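Cullia: grasp-state estimation from wrist video
Data card and usage notes, revised 7th September 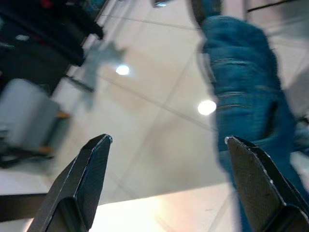

Mwangi Urio objected to the title. Cullia doesn't estimate a grasp state, he wrote in review, it estimates a label that one person put on a clip, and the card should say so in the first paragraph. He is right, and the title stayed only because the package name was already in use.

What it does

Cullia takes short clips from a wrist camera and outputs one of three labels per clip: held, not held, unsure. It was built for cloth handling, where finger width tells you very little. A folded sleeve and an empty gripper can report nearly the same opening. The output is meant to feed a retry planner. We use Skotton, but anything that accepts a label and a score will do.

Please read the score as a ranking. It is not a probability. We tried to calibrate it in June and the result did not survive a change of lighting.

Contents

clips/ short sequences, wrist view only
labels.csv one row per clip, with annotator initials
splits/ train, val and test, divided by session
tools/blur_score.py sharpness measure, see below
tools/replay.py steps through a clip with the label shown

Labeling

Yolanda Cordero labeled everything first. Nicanor Cantero relabeled 20 percent without seeing her answers. They disagreed mostly on clips with fast wrist motion, where the fingers stay fairly crisp and the cloth smears. We kept those clips. Earlier versions dropped them, and the accuracy numbers looked wonderful for that reason alone.

Where the two disagreed, the label is "unsure". We did not hold a tie-break vote. A label settled by argument would only teach the model who argues better.

Known problems

1. Ceiling lights. When the wrist tilts up, exposure shifts and the fabric edge softens. Scores wander by a lot from one clip to the next. A fixed exposure helps, and we don't ship one.

2. Blue cloth. Too much of the training cloth is blue. A color shortcut is likely. Milagros Olmedo ran the test split in grayscale and lost 10 points of accuracy, which should worry anyone planning to use this on towels.

3. Blur. blur_score.py looks at the whole image, so sharp fingers can pull a bad clip over the threshold. Mask the fingers first. The default threshold of 25 was picked by eye.

4. Background. All sessions were recorded at the Benítez site. There is no evidence that anything here transfers to another room.

About the planner results

The Gronivton demo claims that adding Cullia "solves" dropped-cloth recovery. We don't make that claim. In our runs the planner retried more often, and some of those retries were on cloth it was already holding. Whether that is a net gain depends on how much a needless retry costs you. Measure it on your own arm before quoting us.

Basic use

pip install cullia
cullia predict --clips ./my_clips --out labels.csv
cullia replay --clips ./my_clips --labels labels.csv

Run the second command before you trust the first. Watch at least 5 clips from each label all the way through.

Reporting issues

Attach the clip and the exact version string. Screenshots of the score alone will be closed. Questions about the splits go to Pantelis Chrysikopoulos, who made them and has the session notes.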